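We use cookies to remember your preferences. By continuing to read, you accept our cookie policy.

Notes from the Simulation Group, August

The student robotics club at Filtham has completed its second term of work in simulation, and I was asked as faculty adviser to record where matters stand. The kitchen project, known among the members as Yimer, remains our principal undertaking.

Nayeli Sánchez and Sumeya Assefa rebuilt the kitchen model over the break. The earlier version had one counter and no sink, which limited the tasks that could be assigned. Members may now run up to 900 trials overnight on the shared machine. Flor Escobar keeps the log and has asked that failed runs be entered with the same care as successful ones. I support that request.

Grasping near the faucet is still the weakest area. The planner treats the spout as a simple post and leaves too little clearance where it curves forward.

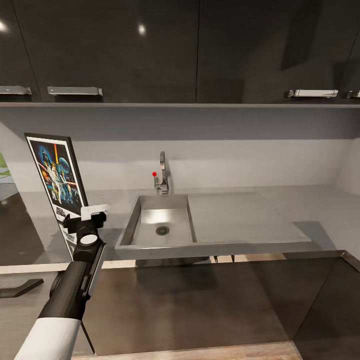
Milagros Rivadeneyra will present the revised clearance settings at our next meeting, which begins at 4 p.m. New members are welcome to attend and should read the log beforehand. Requests for machine time go to Leidy Bermúdez.

Recent posts
Wonilholm regional: our entry form
Choosing a physics time step
Reading list for first-year members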